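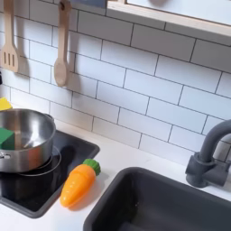

4. Mise en place des accessoires — cuisine Jilden

1. Accrocher la spatule ajourée et la cuillère en bois, manche en haut. Elles doivent pendre librement devant le carrelage blanc.
2. Casserole sur la plaque noire. Ne pas visser, ne pas coller. 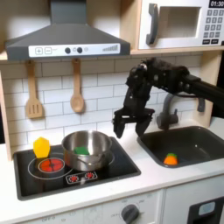

3. Micro-ondes sur l'étagère, porte vers l'avant. Vérifier qu'il ne bascule pas.

Attention : évier décoratif, ne pas remplir d'eau. Essuyer avec un chiffon sec, jammais d'éponge abrasive.
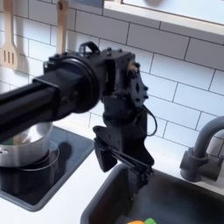
Fig. 3 — Côté évier, ustensiles acrochés.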